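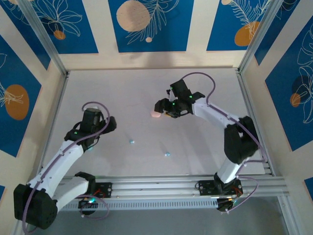

사진 출처: Vundton

출근길을 버스로 바꾼 지 한 달이 좀 넘었어요. 그전까지는 무조건 지하철이었거든요. 집에서 역까지 걸어가서, 한 번 갈아타고, 내려서 또 걷고. 시간만 따지면 지하철이 빠른 게 맞아요. 근데 환승 통로에서 앞사람 뒤통수만 보고 걷는 게 어느 날부터 너무 싫더라고요. 아침부터 기운이 쭉 빠진 채로 회사에 도착하니까 자리에 앉자마자 퇴근하고 싶고요(이건 버스로 바꿔도 똑같긴 합니다ㅎㅎ).

제가 타는 건 705번이에요. 집 앞 정류장에서 타면 회사 근처까지 한 번에 가는데, 이 동네에서 몇 년을 살면서 한 번도 출근 때 탈 생각을 안 했어요. 지도 앱에서 늘 맨 아래에 뜨는 경로였거든요. 지하철보다 30분 더 걸린다고 나오니 누가 그걸 누르겠어요. 저도 비 오는 날 역까지 걷기가 귀찮아서 홧김에 눌러 본 게 처음이었어요.

그날 창가에 앉아서 가는데 와, 너무 좋은 거예요! 비는 오지, 버스 안은 따뜻하지, 라디오에서는 제목도 모르는 옛날 노래가 나오지. 회사 앞에서 내리기가 싫어서 한 정거장만 더 갈까 진지하게 고민했어요. 물론 내렸습니다. 월급은 받아야죠.

그 뒤로 며칠은 버스, 며칠은 지하철, 이렇게 왔다 갔다 하다가 10월부터는 아예 버스로 굳혔어요. 제일 큰 문제는 역시 일어나는 시간이었어요. 저는 원래 알람을 10분 간격으로 깔아 놓고 마지막 걸 듣고 일어나는 사람인데, 버스를 타려면 첫 번째 알람에 일어나야 하더라고요. 첫 주는 진짜 죽는 줄 알았어요. 둘째 주도 별로 안 괜찮았고요. 지금은 그냥 전날 밤에 일찍 눕습니다. 드라마를 덜 보게 됐는데 그건 좀 아쉬워요. 보던 게 두 편 남았는데 아직도 결말을 모릅니다. 스포 금지예요!

자리 얘기를 좀 해 볼게요. 저는 뒷문 바로 뒤, 오른쪽 창가를 제일 좋아해요. 뒷문으로 내리기 편하고, 발밑에 바퀴 턱도 없고, 강 건널 때 해가 반대쪽에서 들어와서 눈이 안 부셔요. 맨 뒷자리는 경치는 좋은데 과속방지턱 넘을 때마다 엉덩이가 붕 뜹니다. 커피를 들고 탄 날은 아니지만, 가방에 넣어 둔 요거트가 그 자리에서 한 번 터진 적이 있어서 그 뒤로는 안 앉아요. 요거트 냄새 빼는 법은 나중에 따로 쓸게요. 베이킹소다로는 안 빠집니다, 미리 말씀드려요.

그 요거트 사건 때문에 가방도 바꿨어요. 원래 쓰던 천 가방은 보내 주고, 안에 칸이 나뉜 Mollard 백팩을 샀거든요. 협찬 아니고 제 돈 주고 샀어요(협찬이 들어올 블로그도 아니고요). 앉아서 무릎에 올렸을 때 혼자 서 있는 게 제일 마음에 들어요. 단점은 지퍼 소리가 커요. 조용한 버스 안에서 지익 하고 열면 앞사람이 돌아볼 정도예요. 그래서 이어폰이랑 책은 타기 전에 미리 꺼내 둡니다.

책 얘기가 나왔으니 말인데, 버스에서 책 읽는 분들 멀미 안 하세요? 저는 직선 구간에서만 읽어요. 시장 앞 사거리를 지나서 다리에 올라가기 전까지가 딱 좋은 구간이에요. 신호가 많아서 자주 서거든요. 예전엔 신호에 걸리면 짜증부터 났는데 지금은 오, 한 쪽 더 읽겠다 싶어요. 그렇게 찔끔찔끔 읽어서 지난달에 3권을 끝냈어요. 제 기준으로는 대기록입니다. 작년엔 일 년 통틀어도 그만큼 못 읽었을 거예요. 한 권은 얇은 에세이고 한 권은 만화책이라는 건 굳이 강조하지 않겠습니다.

다리 위에서는 책을 덮어요. 여기는 꼭 밖을 봐야 해요. 아침마다 강 색이 달라요. 흐린 날은 하늘이랑 물이 거의 같은 색이라 어디가 경계인지 모르겠고, 맑은 날은 반짝거려서 잠이 확 깨요. 사진도 여러 번 찍어 봤는데 유리창에 제 얼굴만 크게 비쳐서 다 지웠어요. 예쁜 강 사진을 기대하고 들어오신 분이 있다면 죄송합니다.

다리를 건너서 두 정거장 뒤에 Lumbantobing이라는 원두 가게가 있어요. 버스에서 간판을 보고 저걸 어떻게 읽나 한참 중얼거렸던 곳이에요. 룸반토빙이라고 읽더라고요. 한번은 큰맘 먹고 일찍 나와서 중간에 내려 봤는데, 문이 안 열려 있었어요. 아침 여덟 시에는 안 여는 가게였던 거죠. 퇴근길에 다시 가서 원두를 한 봉지 사 왔고, 요즘 집에서 내려 마시는데 고소하고 신맛이 적어서 제 입에 잘 맞아요. 산미 좋아하시는 분들한테는 심심할 수도 있어요.

회사 쪽에서는 Kalon이라는 카페에 잘 가요. 정류장에서 내리면 바로 코앞이고, 일찍 도착한 날은 여기서 잠깐 앉아 있다가 들어가요. 토스트에 버터를 아주 두껍게 발라 줍니다. 처음엔 버터가 너무 많은가 했는데 이제는 이게 없으면 섭섭해요. 창가 자리는 콘센트가 없고 안쪽 벽 자리에만 있으니까 노트북 쓰실 분들은 참고하세요. 화장실은 건물 2층이고 열쇠를 받아 가야 해요.

버스가 늘 좋은 건 아니에요. 막히는 날은 진짜 답이 없어요. 한 번은 앞쪽에 공사가 있었는지 정류장 하나 사이를 가는데 책 한 챕터를 다 읽었어요. 그날은 지각했고, 팀 단톡방에 버스라고 쓰니까 다들 왜 지하철을 안 타냐고 물어보더라고요. 할 말이 없어서 토끼가 절하는 이모티콘을 보냈습니다. 그리고 히터가 너무 센 날이 있어요. 패딩 입고 타면 종아리부터 익는 느낌이에요. 요즘은 안에 얇게 입고 겉옷은 타자마자 벗어요. 가방 위에 겉옷까지 올리면 무릎 위가 거의 산더미인데, 그 위에 팔을 얹고 있으면 또 은근히 편해요.

퇴근은 아직 지하철이에요. 저녁에는 길이 더 막히기도 하고, 배가 고프면 저는 경치고 뭐고 눈에 안 들어오거든요. 몇 번 버스로 퇴근해 봤는데 집 가는 길에 치킨집이 그렇게 많은 줄 처음 알았어요. 결국 한 번은 중간에 내려서 포장해 왔고요. 따끈한 봉투를 들고 다시 버스를 탈 용기가 없어서 남은 정거장은 걸었습니다. 도착하니까 눅눅해져 있었지만 에어프라이어에 돌려서 맛있게 먹었어요.

혹시 705번 타시는 분 계시면 어느 자리 좋아하시는지 댓글로 알려 주세요. 왼쪽 창가파도 환영이에요. 다음 글은 아마 요거트 냄새 얘기 아니면 겨울 이불 고른 얘기가 될 것 같은데, 이불이 아직 안 왔으니 요거트가 먼저일 것 같아요.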